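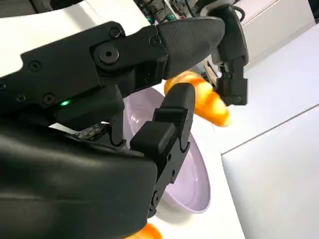

Gripper holding an orange object, Clamport site.

Visit report: Clamport folding carton plant
Filed 3/22/21

Binta Osagie and I spent a morning at the Clamport plant, which prints, cuts and glues folding cartons for dry food and small hardware. Adeel Farooqui, the production manager, took us through in process order, starting at board intake.

Board arrives on pallets and is held in a conditioning room before printing. The operators log relative humidity at the start of each shift. Farooqui said the room was added after repeated curl on the heavier grades, and that most of the trouble had come from pallets going straight from the truck to the press.

Printing is sheet-fed offset. The press was on a short run of 1,011 sheets for Tirine, a tea packer, including the overs. Makeready took longer than the run itself. Color is checked against a signed sheet under a fixed lamp, and the first approved pull stays clipped at the delivery end until the job closes.

Die cutting is done on a flatbed machine. Dies are stored upright by job number, with a card showing the impressions since the last re-knifing. Noreen Dhanial runs this section. She showed us nicks in the waste areas that hold the sheet together during transport, and explained how their width is adjusted by board weight. Too few and the sheet breaks up in the machine; too many and the stripped edge looks ragged on the shelf.

The folder-gluer was stopped for a belt change, so we saw the glue station with its guards open. The adhesive is a water-based cold glue. Compression time on the delivery belt is the limiting factor for line speed on the coated grades.

Quality control pulls 100 cartons from each lot of 1,000 for a crease and seam check. Opening force is measured on a bench tester and written by hand on the lot card. Binta asked whether the cards are ever typed up. They are, at the end of the month.

Stripped waste is baled on site. Bale number 146 was going out as we left.

Open points for the April visit: glue line with the machine running, die storage records, and the Gilani board samples.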